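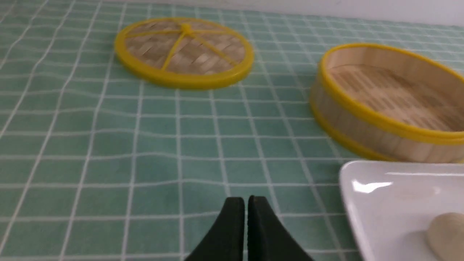
4. Setting up a match on the Trikar scoreboard console

4.1 Before you start

Check that the console and the Vostik display panel are both switched on and that the green link light is steady. If the light blinks, go back to section 3.

Caution: Do not connect or remove the display cable while the panel is powered.

4.2 Entering the match details

1. Press MENU, then select New Match.
2. Select the sport. For rugby and soccer, the clock counts up. For field hockey, it counts down.
3. Enter the home team name, then the visiting team name. Names longer than 19 characters are shortened on the panel but kept in full in the match log.
4. Set the number of periods to 2.
5. Set the break between periods in minutes.
6. Press SAVE. The panel shows both names and a score of 0 – 0.

Note: Team names used before can be recalled with the arrow keys. A console set up for Oakley and Skarkness, for instance, lists both under Recent.

4.3 Running the clock

1. Press START at the official's signal.
2. To stop the clock for an injury, press HOLD. Press START again to resume.
3. At the end of the period, press and hold END for two seconds. A short press has no effect.

Caution: END cannot be undone once the horn has sounded. If it is pressed by mistake, write down the time on the clock and use Edit Clock (section 5.2).

4.4 Correcting the score

Press HOME or VISITOR, then the minus key. Each press removes one point. The clock keeps running during a correction.

Note: On consoles with firmware older than the February release, the panel may take a moment to show the new score. Do not press the key again – the second press is stored and will be applied.

4.5 Battery use

A full charge runs the console for 90 minutes with the backlight on high. For longer events, use the power adapter or set the backlight to low under Settings.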